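Ticket: donation form / Gift Aid receipts
Raised by: Kwok-wai Chu, Durnulham Animal Rescue
Opened: September 4, 2023
Priority: high
Status: open, waiting on Laizer

Problem
Supporters giving through the website are charged twice. First one spotted by a donor who rang the shelter, bit cross, thought it was a scam. Checked the bank feed, she's right. Two payments same minute, same card, one receipt.

What I know so far
- only the monthly giving form, one-off form is fine
- only when the donor ticks Gift Aid
- phone or laptop, makes no odds
- Dosten (card processor) shows both as succesful, different references
- Laizer (donor database) shows one gift only. So our totals don't match the bank

Log

Pulled the whole export from Dosten. 1799 payments since January, 288 of them look like doubles. More than 100 donors hit. Not good.

Rang Drumex, they built the form. Told to clear the cache. Cleared the cache. Same.

Made a test gift of £4 with own card, Gift Aid ticked. Two lots of £4 gone. Test again unticked, one lot. So can repeat it every time.

Took the monthly form down 14:20. Put a line up saying please ring us or use the one-off page. Trustees told.

Drumex back on the phone, different person, more use. Says ticking Gift Aid reloads the page to show the address boxes and the form sends the payment on the reload, then again on the button. Asked why this wasn't seen before. They're looking.

Asked Dosten to refund in bulk. They can but want a list with both references per donor, and a letter signed by a trustee. Doing list now. Don't refund from inside Laizer, it only knows about the one payment and will take the wrong one off. Please nobody press that button.

Draft email to donors: sorry, our mistake, you'll get the extra money back, you don't need to do anything, we will never ask for your card number by email. Keep that last bit in, there's been fake pet charity emails going about locally and people are jumpy. Two have already asked if we're real. Gave them the charity number and the office line.

Gift Aid claim for the last quarter: checked, was worked out from Laizer not the bank, so we havent overclaimed. Still want the accountant to look.

Drumex sent new version of form to the test site. One tick, one payment. Tried it on the old tablet at reception too, same. Not going live till the refunds are out.

Still to do
- trustee signature
- finish refund list, send to Dosten
- Laizer to say why thier nightly match didnt flag it 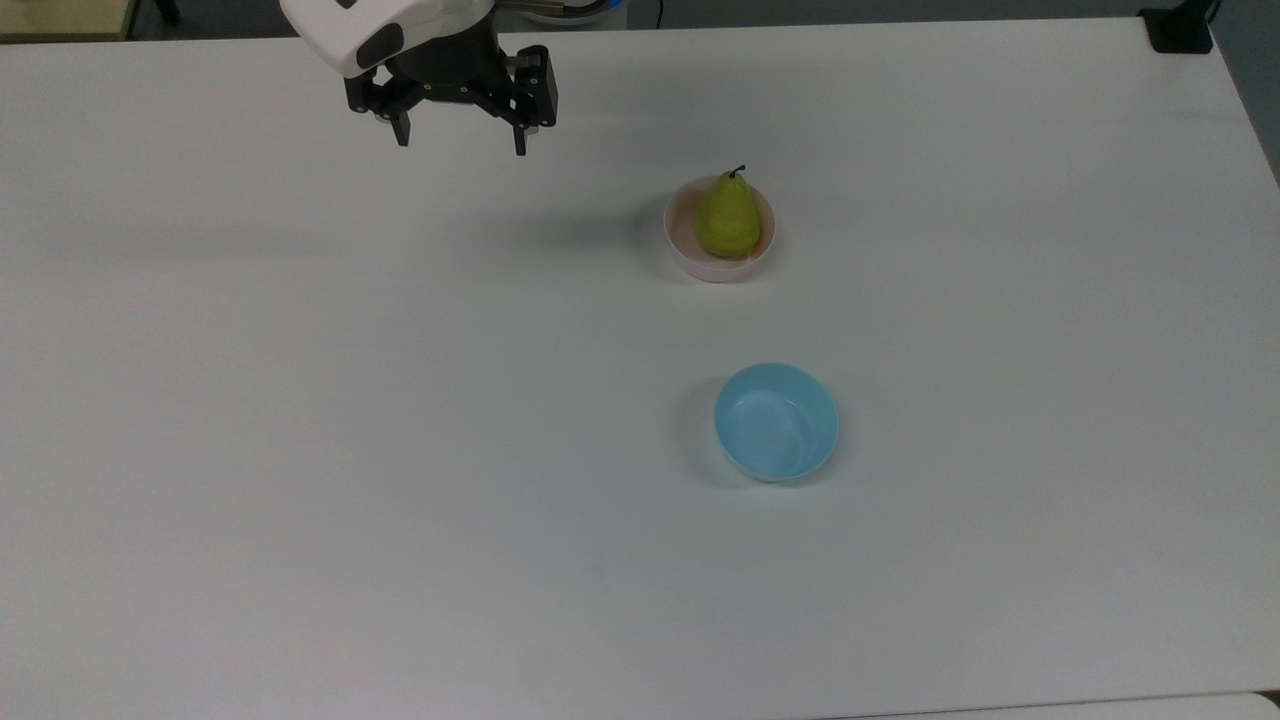
Laizer have given me a case number but no name and no time. Will chase first thing. If a donor rings before then, take name, number and date of gift, no card details, and add it to the bottom of the list.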